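Call for Participants: Sorting and Storing Small Household Objects

Praren Home Studies, Galtness

Praren Home Studies invites adults living in or near Galtness to take part in a study of how people put away small belongings. Sessions are held in the ground-floor workroom at Tierney House. Applications are open from May 10, 2023, and sessions will continue until the end of October.

About the study

The study looks at the everyday task of placing small items, such as soft toys, into storage boxes with lids and divided compartments. We wish to learn how people choose a compartment, in what order they fill a box, and at what point they decide to start again. The findings will be used in the design guidance that Praren prepares for makers of household storage.

What taking part involves

Each participant attends one session. Participants work at a table fitted with a white board, on which the box and the items are set out. A member of staff will explain the procedure before the first task. There are 4 tasks, with a short rest between them. Participants may stop at any time without giving a reason. 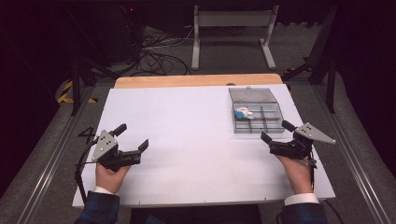

No previous experience is required, and there is no right or wrong way to arrange the items. Participants are asked to work at their own pace and to close the lid when they are satisfied with the result. Each session ends with a short written questionnaire.

Who may apply

Applicants must be aged 18 or over and able to sit at a table and use both hands comfortably. Both left-handed and right-handed applicants are welcome. Persons employed by Praren or by its partner firm, Varex, are not eligible. There are 200 places in total, and these will be offered in order of application.

Payment and travel

Participants receive a shopping voucher at the end of the session. Local bus fares will be refunded on production of a ticket. Parking at Tierney House is limited and must be requested in advance.

Confidentiality

Sessions are recorded for the purposes of the study. Recordings are stored under a participant number, and names are kept separately. A full information sheet and consent form will be sent to each applicant before a place is confirmed.

How to apply

Application forms are available from the reception desk at Tierney House or by post from Praren Home Studies, Galtness. Please quote reference 329 in all correspondence and state any access requirements on the form.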